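About Skikbridge

Skikbridge is a small research group working on how robots learn to handle things by touch and sight together. We have been going for four years and we work from the ground floor of the old Zariņš building, where we share a yard and a kitchen with two printing firms. Most of our work is paid for by contract research, with a smaller part coming from teaching.

The group is led by Piret Lapiņa, who trained as a mechanical engineer and spent several years repairing packing machines before moving into research. Ona Dambrauskienė runs the learning side and looks after the data. The rest of the team changes with the projects, and usually includes two or three students on placement.

What we work on

Our main project is called Pleltamell. It is a method for teaching a robot arm to move close to flat, shiny or see-through surfaces without bumping into them. Panels, table edges and sheets of glass are common in homes and workshops, and they cause a lot of trouble for robots. A depth sensor will often read straight through a pane, or report a wall where there is only a reflection.

The usual answer is to add more sensors. We took a simpler route and put a small camera at the wrist, looking out past the fingers, and let the robot learn from what that camera sees while a person guides the arm. The fingers are always in the picture, so the system has a fixed thing to measure everything else against. When the edge of a panel passes behind a fingertip, that is useful information, and the method is built to make use of it.

We pad the fingers by hand. Bare fingers scratch glass and slide off smooth edges, and the moulded covers we tried first were too stiff to close properly. The padding wears and gets dirty, and we record each change of it in the project log, as a fresh wrap can look quite different to the camera from an old one.

We also work in ordinary daylight. Early on we kept the blinds down, and the results were good until someone raised them. Now we gather recordings at different times of day and leave the sun where it falls. Working from underneath a panel is the hardest case we have, with a dim surface overhead, strong light coming in from one side, and glass and floor tiles showing in the same view.

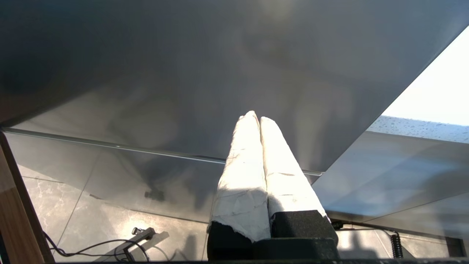 What we have found

The present version of Pleltamell was trained on 296 guided recordings, each no longer than 30 seconds. We then tested it on 10 layouts it had not met before, made up of panels and panes set at different heights and angles. It reached the target point without touching anything it should not have touched in all but four of them.

Three of those four failures had the same cause. The light behind the glass was so strong that the edge of the pane could no longer be made out, and the arm carried on as if the way was clear. The other was a loose cable catching on the wrist, and we have since changed how the cables are tied.

We tried the same training with the fingers masked out of the picture. The arm still moved sensibly in open space but was much worse near edges. This supports our view that seeing its own fingers helps the robot judge distance, though we would like to repeat the test with a second gripper before we say more. That work is planned for October.

The method is slow. The arm stops and checks its position often, and a person would do the same job in a fraction of the time. We are working on speed now, but we will not trade it for contact with the glass.

Who we work with

Our longest-running partner is Grovareo, which fits out shops and display rooms. They lend us panels and offcuts and tell us plainly when a test has nothing to do with real fitting work. Several of our layouts were drawn up with their fitters.

We share our recordings with other research groups on request. Each set comes with notes on the lighting, the state of the padding and the name of whoever was guiding the arm — in our experience people guide in very different ways, and it shows in the results.

Placements and visits

We take students on placement for one term at a time. You do not need to have worked with robots before, but you should be comfortable with basic programming and willing to spend a fair amount of time re-wrapping fingers and moving panels. Write to Ona Dambrauskienė with a short letter and one piece of work you have done yourself.

Visitors are welcome by arrangement. Please use the yard entrance and ring the lower bell.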